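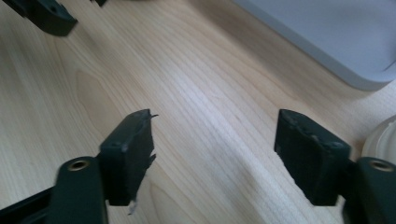
Open fingers over the table, with the white tray behind them.

Gripper width estimation: new version in Kumance

Since April, Lụa Hồ has been rewriting the part of Kumance that reads the opening of the fingers from the wrist camera. The old code looked for the edges of the pads. When a pad is worn or has a small flake on it, the edge moves in the estimate, and the planner receives a wrong width. The new code looks for the brass inserts in the finger arms, which keep their shape much longer than the pads do.

We compared both versions on 225 recorded episodes. The old one lost the width in 18 of them, most often when the fingers were wide open on light wood. The results of the new one are in the team folder – please read the notes on exposure before you use the numbers.

The next step is shoes. A clog has a thick, smooth rim, and the planner must decide from which side to come to the heel before the fingers close.
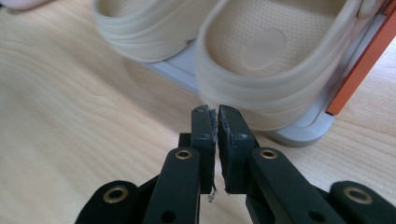

Calibration files

Benedikt Zaugg asks everyone to delete calibration files older than version 135. They still load without a warning, but the finger model inside is the wrong one.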